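About the Lulham Robotics Club

The Lulham Robotics Club is a student group that builds and programs small service robots. It is open to students in every grade and program at the school. No earlier coding or shop work is required. Members meet twice a week during term, once for mechanical work and once for software, and most attend both.

The club was started by Han-gyeol Ko, who teaches physics and still signs off on all the wiring. The first project was a line follower built from a kit. The club no longer uses kits. Frames and fingers are drawn by members, printed or cut in the school shop, and revised when they crack.

What we work on

Current work centers on Stala, a robot with a two-finger gripper meant for household tasks. The task list covers picking up a phone handset and replacing it in its cradle, folding a cloth in half, moving a cushion from one end of a sofa to the other, and collecting paper from the floor. A task stays on the list until the robot completes it 40 times in a row without a reset. Two tasks have been retired under this rule.

The handset task has taken the longest. A handset is rigid and easy to grip, but the coiled cord pulls back with a force that changes with distance and with the way the coils are lying. The first controller treated that pull as an error in arm position and overshot the cradle. The present version reads motor current at the wrist and slows down when the load climbs. Placement is better. Release is still poor when the handset lands at an angle. 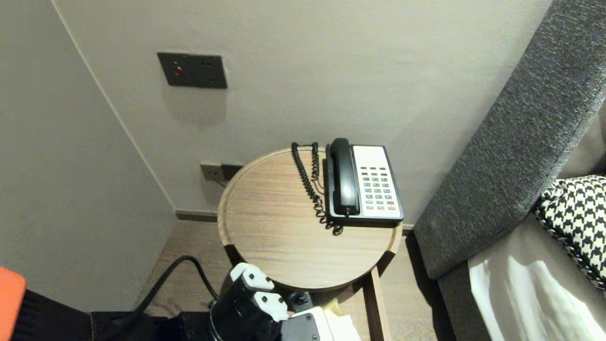 Stala's gripper in front of the side table and desk phone used for the handset task.

Training runs are done in furnished rooms as well as at the bench. Lighting, table height and the distance to the nearest wall all affect the result, and a policy tuned only at the bench tends to fail at the first sofa arm. Each run is logged with the software version, the operator's initials and a short note on any contact that was not planned. Logs are kept on the club server and can be read by any member.

How the club is organized

There are 4 teams: mechanical, electrical, software and test. New members spend 4 weeks with the test team before choosing. Test work teaches the emergency stop procedure, the log format and the normal sounds of the motors.

Jae-in Ha leads the mechanical team and maintains the finger drawings. Dong-geon Ham leads software. Soon-im Song runs test and keeps the task list. Sorin Todorova advises on electrical work and teaches the soldering course each November.

Competition

The club enters the Panyasiri Home Robot Trials, a regional event in which teams are given an unfamiliar room and a sealed list of tasks. Last year the entry lost most of its points on a drawer. Drawers have been added to the practice schedule.

Joining and support

Applications for the next intake close on 9th May. Forms are available from the physics office. There is no fee. Tools and safety glasses are supplied; members bring their own laptops if they have one, and loan machines can be reserved.

Dromivum, a local machine shop, donates offcuts and lets members use its mill outside business hours. Other firms that wish to donate parts should write to the club through the school office with a parts list and the rated voltage of any motors.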